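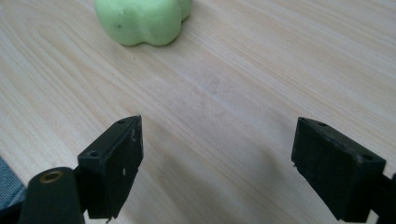 Panell Hand-Held Gripper, Two-Finger

For recording manipulation examples without a robot arm

The Panell is a two-finger gripper you hold and work with your own hand. A camera on the tool records what the fingers do. Use it to pick up, press, pinch, push and set down ordinary things on an ordinary table, and each recording can go into a training set for a learned policy.

It is made by Usine and sold as a complete tool or as separate parts. Recordings are handled with Wivetti, our desktop program, which comes with the tool. An arm-mounted version with the same finger shape is listed separately as the Panell A.

What it is used for

Most of our customers record short tabletop tasks. Soft materials are the most common request we get after kitchen items, and modeling clay is what we suggest for a first session. It keeps the marks the fingers leave in it, so an operator can look at the lump between takes and see whether the squeeze was too light or too deep. It also costs very little and can be rolled back into shape in a few seconds.

Other work the tool suits:

Sorting small parts into trays
Folding and flattening cloth
Opening and closing lids
Moving blocks, cups and boxes
Pressing, rolling and pinching dough or clay

It is not suited to liquids, food that will be eaten afterward, or anything hotter than you would hold in your bare hand.

Fingers

The standard fingers are matte black plastic with flat inner faces. Each finger is held by screws and can be changed at the bench without taking the handle apart. The inner faces pick up dust and small scratches with use. This does not affect the grip on dry objects, but wipe them with a damp cloth before a session if you have been working with flour, paper or clay.

The fingers open to 80 mm. Objects wider than that have to be pushed or tipped. If you plan to use the data on a robot, check that the robot's gripper opens at least as far, or leave the widest objects out of your set.

Soft pads are sold in pairs. We do not recommend them for clay, which sticks to the pads and pulls them loose. Pads also change what the camera sees at the contact point, so keep padded and bare recordings in separate folders.

Camera view

The camera looks forward along the fingers. Both fingertips should be in view when the gripper is open, with bare table between them. Check this once at the start of every session and again if the tool has been dropped. If one finger takes up much more of the picture than the other, loosen the camera plate, turn it, and tighten it again.

The operator's lap or sleeve will sometimes show at the side. For most training this is harmless. If you need it gone, stand up to record or crop the side in Wivetti.

Shadows matter more. A single lamp behind the operator throws the shadow of the fingers straight onto the object. Two lamps, one on each side, give a softer shadow that moves less as the hand moves. Daylight from a window is fine as long as you don't mix morning and late afternoon takes without noting it.

Recording a clay session

Clear the table apart from the clay. A plain wooden top works well, and so does an uncoated cutting mat. Glass and glossy laminate give reflections that are hard to light around.

Set the clay down well ahead of the open fingers before you start the take. The approach is part of the example. A policy trained on takes that begin with the fingers already around the lump has nothing to learn the approach from, and it is the mistake we see most often in data sent to us for checking.

Start the take, hold still for a moment, then move in at the speed you would want from the robot. Close on the clay, do the one thing the task calls for, open, and back away. Stop the take once the fingers are clear.

Move the clay between takes. Put it left of center, right of center, near and far, and turn it so its long side faces a different way. Change the shape too. If every take begins with a neat ball, the policy will do poorly on anything lumpy or uneven.

Keep failed takes. Mark them as failed in Wivetti and they will be left out of the normal export, but you can bring them back later if you want examples of recovery.

How many takes you need depends on the task. The sample set that comes with the tool has 1042 takes of clay pinching and rolling, recorded on several tables. It is a good starting point for checking that your own training setup runs before you spend time on new recordings.

Wivetti software

Wivetti copies recordings from the tool, lines up the video with the finger opening, and lets you trim the start and end of each take. It writes one folder per take with the video, the finger opening over time, and a text file holding your notes. Nothing is uploaded. The program runs on a normal laptop and does not need a graphics card, though trimming is quicker with one.

Task names are free text. Decide on them before the first session – renaming several hundred folders afterward is possible but slow.

In the box

Panell gripper with standard fingers fitted
Camera and camera plate
Spare screws and driver
USB cable
Calibration card
Wivetti license for 2 computers
Sample clay set on a memory card

Clay is not included.

Battery and care

A full charge gives over 12 hours of recording. The tool can be used while plugged in, but the cable tends to drag across the table and show up in the video.

Brush dried clay off the fingers. Do not scrape it off with a blade, which leaves grooves in the inner faces. Clay that gets into a screw hole can be picked out with a toothpick once it has dried. Keep solvents away from the plastic.

Check the finger screws monthly if the tool is in daily use. A loose finger still closes, but the recorded opening will be wrong by a small amount and the error is hard to spot later.

Spare parts and options

Standard finger, left
Standard finger, right
Narrow finger pair, for small parts
Soft pads, pair
Camera plate
Wrist strap
Carrying case

Fingers bought singly are matched to the current model only. For tools bought through our earlier dealer, Doãn, send us the number on the underside of the handle before ordering, as the screw spacing was different on the first batch.

Ordering

Tools in stock ship from Usine within the week. Schools and labs can order on invoice. Orders for five or more tools are calibrated together as a set, so that recordings from different operators can be mixed – please say so when ordering if you want them calibrated one by one instead. The next batch of narrow fingers is due in March.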